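The three-page rule

I have written a good practice guide. I did not set out to. I set out to complain about one, which is how most of them get written.

The old guide for hand-held gripper work at Mutiso ran to 26 pages and had been approved by people who, as far as I could tell, had never picked up a gripper. It had a section on footwear. It defined "object" twice, differently. On the question of when a recording starts, which is the only thing anyone new ever asks, it said "at an appropriate moment."

So in March I offered to cut it down to 3 pages, and in a moment of weakness they said yes.

Page one is the table. Clear what you don't need before you start, and leave it alone once you have. I get more arguments over the second half than the first. People are tidy. They see a spoon at a funny angle and they want to fix it, and now the start of the recording is a hand fussing with a spoon. Leave the spoon. The spoon is fine.

Page two is the grippers. Wipe the pads. Check that both fingers open all the way and close without sticking. Start with them open, in view, and hold still for a breath before you move. Do the same at the end. If you drop something, pick it up with the gripper and carry on. If it lands on the floor, stop, mark the take and start over. The old guide had a flowchart for this. I printed it once and it came out on two sheets, with the word "floor" on neither.

Page three is everything I lost a fight over. There's a paragraph on file names that I think is silly, and a rule that says no more than 450 takes in a folder. I asked where that number came from and was told it came from the previous rule. It stays.

The Trumness people, who do similar work with much nicer chairs, went the other way. Theirs is called Nastier – I have never found out why – and it has 209 numbered clauses. I read all of them on a train. Some are good! Clause 14 says to write down what went wrong before you try to remember whose fault it was, and I stole it. Clause 90 tells you how to number a clause.

Small, thin things are where any guide gets tested. Mugs are easy. You can write almost anything about mugs.
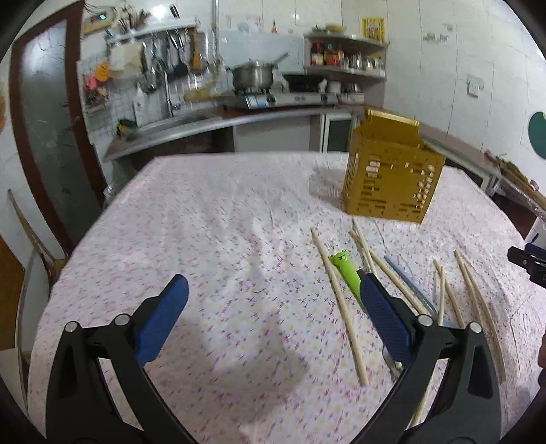
My first draft said "grasp the object at its center," which is lovely advice for a block and not much use for a chopstick lying across another chopstick. Now it says to come in across the short side, close slowly, and lift a little before you travel. It also says one at a time. I had left that out because I thought it was obvious, and I have since taken the word "obvious" out of the guide too.

Next on my list is the bit about cloths. The current wording is "smooth the cloth if needed," and I've already had two emails asking who decides what's needed. I'm leaning toward deleting the line and seeing if anyone at Mutiso notices.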